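Trondholm Skin Supply
Home > Hands > Ointments > Stavel Plain Hand Ointment

Stavel Plain Hand Ointment, 200 g tub
Item no. 2771
Also sold as a 30 g tube
In stock. Ships in the usual gray box.
Page last revised Apr 19, 2024

What it is

Stavel is a thick, greasy ointment for dry and cracked hands. It sits on top of the skin and slows down the water leaving it. Most of the tub is petrolatum, and petrolatum has been doing this job for a very long time under a great many labels, some of them gold.

We carry it after turning down a number of others. The ones we turned down promised to "retrain" the skin, or "detox" it, or wake up something in it that was supposed to be asleep. We asked the makers what they meant by that and mostly got a second brochure. Stavel's sales sheet was one page long and half of that was the address.

What the maker claims, and what we make of it

"Softens dry skin." Yes. Any ointment this heavy will do that for as long as it stays on. The question is whether you'll keep it on, and we come to that further down.

"Fragrance free." The ingredient list has no perfume in it and no plant oils that we could find. It does have a smell, faintly like candle wax. Be careful with "unscented" on other products, by the way. It can mean a scent was added to cover up another one.

"For sensitive skin." We'd like to see this phrase retired. There is no test a hand cream has to pass before those words go on the tub. We leave it in the product name on your invoice only as it comes that way from Stavel's system.

"Dermatologist tested." Printed on the older lids. It tells you a dermatologist was involved in some kind of test. It doesn't tell you how many people took part, what they were tested for, or how it went. We asked for the report and were told it was being located. That was in July. The new lids have dropped the line, and we think better of them for it.

"Works overnight." Your hands may well feel better in the morning. Deep cracks won't close by breakfast, whatever is on them.

Ingredients

Petrolatum, mineral oil, glycerin, paraffin, beeswax, dimethicone. If you already know that beeswax bothers your skin, leave this one alone and look at the Ollon ointment instead. It's stiffer, harder to spread, and costs more than we think it should, but it has no beeswax in it.

No lanolin in either of them. No urea either, so if your doctor has told you to get a urea cream, this won't stand in for it.

How to use it

Wash your hands with lukewarm water and pat them, leaving a little damp behind. Take less than you think. A pea is plenty for both hands, and if you can see a shine after five minutes you've used too much. Work it in around the knuckles and the sides of the nails, where most of the cracking starts.

At night you can use more and put cotton gloves over it. Plain ones. The gloves sold with built-in gel are, in our view, a way of charging you for the same grease twice.

During the day most people give up on heavy ointments. Steering wheels, phones, paperwork, other people's coats. We don't have a fix for that. Some customers use a lighter lotion while they work and keep Stavel for the evening, and it seems a sensible way of going about it.

Tub or tube

The tube is easier to keep clean. Every time a finger goes into a tub, something goes in with it, and a shared tub in a break room gets unpleasant fast. If more than one person will use it, buy tubes, or get the tub and a small scoop (we sell one, but a clean teaspoon does the same thing).

The tub is cheaper by weight. It's only cheaper in practice if you finish it. Over a summer most people don't.

Who shouldn't bother

If your hands itch badly, blister, weep, or keep cracking in the same spot after a few weeks of care, stop shopping for ointments and see a doctor or a dermatologist. It could be eczema, a fungus, an allergy to something you touch at work, or something else, and you can't tell them apart from a product page. Grease over an infection is a bad plan.

If you wear latex gloves on the job, don't put this on underneath them. Petrolatum and mineral oil weaken latex. Nitrile stands up to oils better, but check with whoever supplies yours before taking our word for it.

Keep it away from open flame, too. People forget that about paraffin-based products. Fabric that has soaked them up burns more easily, and a wash doesn't always get it all out. That goes for gloves, cuffs and pillowcases.

Grease marks
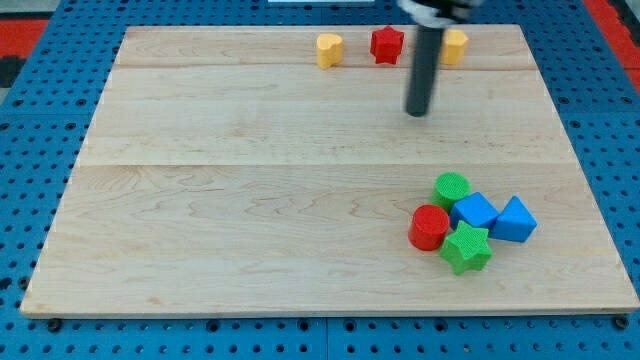 Stavel leaves marks, and the claim on the side of the tub that it "absorbs fully" is the one we argue with most. Put a treated hand flat on a sheet of printer paper an hour later and look at the paper. Fabric usually comes clean with dish soap and a warm wash. Bare wood is worse. On a pale maple board like the one in the photo, with nothing darker in the wavy grain than a few faint streaks, a greasy palm print could be hard to miss, and the seam where two planks meet is just the kind of place where ointment gets pushed down and stays. If you work with unfinished wood, put the stuff on after you've quit for the day. Any grease left on the surface can also keep glue or a finish from taking, and then you have a second problem that no hand cream company is going to answer mail about.

Finished tables and counters are easier. A drop of dish soap on a damp cloth, then a dry cloth. Leather we can't speak for. Try a hidden spot first.

How it compares

Stavel against Ollon: close to the same thing on the skin. Ollon holds up better through hand washing, Stavel is a good deal easier to spread in a cold room. We wouldn't pay the difference unless beeswax is your trouble.

Stavel against Krūmiņa Balm: Krūmiņa smells lovely, and that's our problem with it. The scent comes from plant oils, and plant oils are a common enough cause of skin reactions that we don't suggest it for hands that are already cracked. On healthy hands, suit yourself. We stock the small tin only.

Stavel against plain petroleum jelly from the drugstore: we get asked this a lot. Stavel is a bit less sticky. The glycerin may help a little. If the jelly works for you and you don't mind the feel, keep buying it and save the money.

Storage and shelf life

Keep the lid on and keep it out of a hot car. It goes runny in the heat and sets again with a grainy feel, which is ugly but doesn't mean it has spoiled. Throw it out if the smell turns sharp or you see specks in it. The date is stamped on the base of the tub and on the crimp of the tube, where it's nearly impossible to read without good light.

Returns

Unopened tubs and tubes can come back within 30 days. Opened ones can come back too if your skin reacted to the ointment. Stop using it, tell us what happened and when, and we'll refund the price and pass the report on to Stavel. We don't take back a half-empty tub for not making anyone look younger. It was never going to.

Related items
Ollon Stiff Ointment, no beeswax
Krūmiņa Balm, small tin
Cotton night gloves, plain, white
Plastic scoop (see our remark on teaspoons)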